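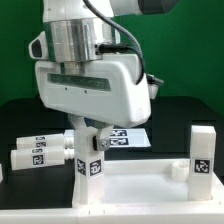
Week 3: Writing a paragraph people can follow

Okay, last week we got stuck on topic sentences, so I'm picking up from there. A topic sentence is a promise. If yours says the bakery lost money in January, I want the next lines to be about money and January (and please, leave the owner's dog out of it!).

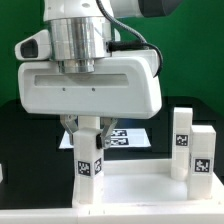 Order is what most of you asked me about after the first drafts. When you describe an object, pick a direction and stick with it. Say you had to describe a robot arm to a friend over the phone: I'd start high, with the white link, then come down to the shiny silver wrist, then the big rounded gripper body under it. Your friend can draw that. Start with the two little screw holes and they're lost. Same thing with a street, or a face, or your grandmother's kitchen.

Now, length. I don't have a rule, but once a paragraph goes past 12 lines I get nervous and start hunting for a place to break it.

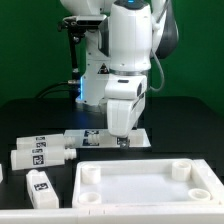 The place is usually where you've written "also" or "another thing." Go look, I bet it's there! Beryl Kettle's handout has a nice worked page on this, so read it before you revise.

For next time: one paragraph, 420 words at the very most, describing a thing you use every day. Bring 3 copies. We'll swap and read for the first 30 minutes.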